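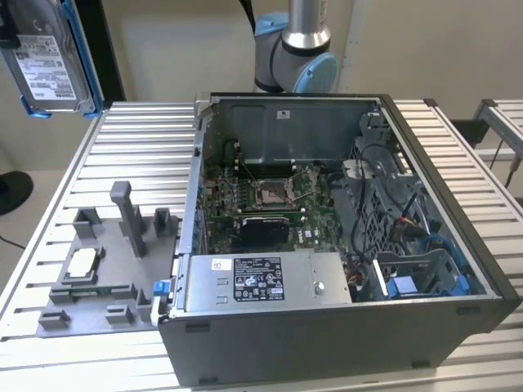
Figura 1. A torre do nosso estudo, deitada e sem o painel lateral. Atrás da fonte de alimentação vê-se o soquete do processador, vazio.

Tempo de leitura: 4 minutos

Abrir, separar, voltar a montar: um computador de secretária visto por dentro

Relatório de projeto, disciplina de Manutenção e Reutilização de Equipamentos
Autora: Natalina Monti
Grupo Sanna, oficina de Clastitz

1. Motivo do trabalho

O grupo Sanna recebeu em março um lote de computadores de secretária da empresa Gillden, que renovou os seus escritórios. O lote tinha 52 torres, de modelos e idades diferentes. A proposta da disciplina era escolher uma só máquina e estudar como ela está construída, com atenção às peças que uma pessoa pode retirar sem a estragar. O nosso objetivo não foi reparar o computador. Quisemos saber quais partes se deixam reutilizar com pouco trabalho e escrever um procedimento que os colegas do próximo ano possam seguir.

Eu escolhi a torre da Figura 1 por uma razão simples: o interior é bem arrumado e quase tudo se alcança de cima quando a caixa está deitada.

2. O interior da caixa

A fonte de alimentação é um bloco metálico comprido e fica junto de uma das paredes maiores. É a peça que mais espaço ocupa. Na etiqueta preta estão os símbolos de certificação, que copiei para o caderno antes de começar, pois mais tarde serviram para preencher a ficha de resíduos elétricos.

A placa-mãe fica por trás da fonte. O soquete não tem processador, mas a armação metálica e a alavanca estão lá. Nas fichas da Gillden esta máquina estava marcada como "incompleta", e penso que a razão seja esta. A placa gráfica é pequena e está encaixada na placa-mãe, abaixo do soquete. No outro extremo da caixa encontra-se a gaiola dos discos, com uma grelha de aberturas, e em volta dela passa a maior parte dos cabos.

Uma coisa que eu não conhecia é o uso da cor. Os suportes dos discos são azuis, e também é azul o trinco na ponta da fonte. O professor explicou-nos que muitos fabricantes pintam desta maneira os pontos onde o técnico deve pôr a mão. Eu tinha pensado que era só decoração.

3. Procedimento

Deitar a torre com a abertura para cima e verificar que o cabo de corrente está desligado. Esperar alguns minutos. Tocar numa parte metálica do chassis antes de mexer na placa.

Desligar primeiro os cabos do disco, o de dados e o de alimentação. Puxar sempre pelo conector e nunca pelo fio. Apertar as duas patilhas do suporte e levantar o disco a direito. Se o suporte não sobe, quase sempre há um cabo preso por baixo dele, e não se deve forçar.

Para colocar de novo o disco faz-se o caminho contrário. O suporte deve entrar alinhado com a gaiola, e só depois se ligam os cabos.
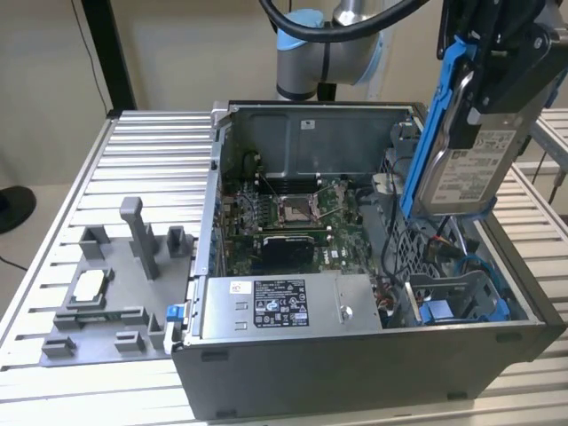 Esta operação foi a que repetimos mais vezes, cerca de 17 ao todo, porque o disco é a peça que mais se troca numa máquina usada. Nas primeiras tentativas demorámos muito com os cabos, que caem para dentro da gaiola e tapam a entrada do suporte. A solução foi afastá-los antes com uma fita de velcro. Não é elegante, mas funciona, e a fita fica na caixa para a próxima pessoa.

O disco de 3,5 polegadas viaja sempre dentro do seu suporte, e na nossa opinião é melhor guardá-lo assim na prateleira. Separado, o suporte perde-se com facilidade: no lote da Gillden faltavam oito.

4. Resultados

Consideramos reutilizáveis sem nenhuma modificação o disco com o suporte, a placa gráfica e a fonte de alimentação. A placa gráfica interessa à oficina Sitbridge, que monta computadores para salas de estudo e tem caixas baixas onde uma placa grande não entra. A placa-mãe ficou na categoria "a verificar". Com o soquete aberto durante um tempo que não sabemos, os contactos podem ter pó ou algum dano, e nós não tínhamos um processador compatível para fazer o teste.

A caixa mesma é robusta. Pesa bastante e por isso o transporte custa mais do que ela vale, mas localmente pode ter outra vida.

5. Dificuldades

A documentação do modelo encontrámos só em inglês, e traduzir os nomes das peças levou mais tempo do que eu esperava. Para "drive cage" usei "gaiola dos discos", que os colegas aceitaram depois de alguma discussão. Falta ainda pesar cada peça em separado. Fica para a segunda parte do relatório, com o teste da placa-mãe.

Comentários (3)

rui_m
Bom trabalho. Aqui dizemos "baia" em vez de gaiola, mas percebe-se tudo.

Teresa L.
A fita de velcro também uso. Atenção para não a deixar perto da ventoinha!

Natalina Monti
Obrigada aos dois. Vou acrescentar a nota sobre a ventoinha e pôr "baia" entre parênteses.

Contacto | © Grupo Sanna, Clastitz | Voltar ao topo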